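May
By the Lisberg Local features desk

I'd been told to come to the side door, so of course I went to the front and stood there ringing a bell that goes nowhere. When the supervisor at Bulura finally found me she was laughing. "Everybody does that," she said. "The drivers still do it and they've been coming here for years!"

Bulura washes towels for hotels, gyms and a couple of swimming pools on the Lisberg side of the river. On a normal day that's 4,000 towels through the building, more in summer, and until last fall every one of them was folded by a person standing up. She did it herself before she got the supervisor job. I asked what she remembers most and she held up her hands.

"Dry skin," she said. "Cotton takes everything out of your fingers. And my shoulders, wow. You get home and you can't reach the top shelf for a plate."

The plant now has two folding stations with robot arms, set up by a small firm called Onsri. They take the easy towels, the plain ones that come in one size, and they manage 1,000 a day between them if the shift goes well. I had pictured something huge behind a fence (too many movies, I guess) and it's really just a table with an arm reaching over it.

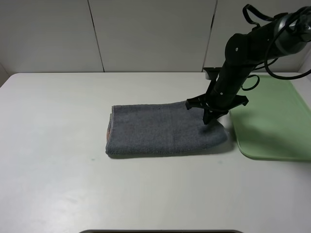
"It's slow," the supervisor told me, and she didn't lower her voice one bit. "I could beat it with a cold. But it does the same fold at six in the morning that it does at two, and I sure didn't."

So who lost a job? I had to ask, and she'd clearly been waiting for it. Her answer was that no one was let go, but two people who retired over the winter weren't replaced, and she wasn't going to dress that up for me. "If you're nineteen and you want to start here as a folder, there are fewer spots. That's just true. My niece asked me and I had to tell her."

One of the folders sat down with us on her break, with a very large coffee. She has moved over to inspection, where she looks for stains and pulled threads and decides what goes back to the wash and what gets cut up for rags. She likes it better, mostly. What she misses is the talking.

"We used to have six of us around the big table and you'd hear everything, who was getting married, who wasn't speaking to who," she said. "Now I'm facing a wall with a lamp on. I put the radio on but it's not the same, is it?"

She also gets called over when a fold goes wrong, and that took some getting used to. At first she'd fix the towel by hand and walk away. Then the man from Onsri asked her to write down what had happened each time, and she found she had opinions. Lots of them! She thinks the hem should always face the same way, and she thinks the bath mats from Fukov, the spa hotel up the hill, should never go near the robots. She got her way on the mats.

Did she get a raise for all that? "A little one," she said. The supervisor looked at the ceiling. "We're discussing it," she said, and they both cracked up.

There's no robot shift on Sunday, when the pool towels come in and the crew is back around the big table doing it the old way. I asked the folder if she ever signs up for it. She's on the list for this weekend, and she's bringing the cake.

Lisberg Local | Write to the features desk | © Lisberg Local, all rights reserved | Back to top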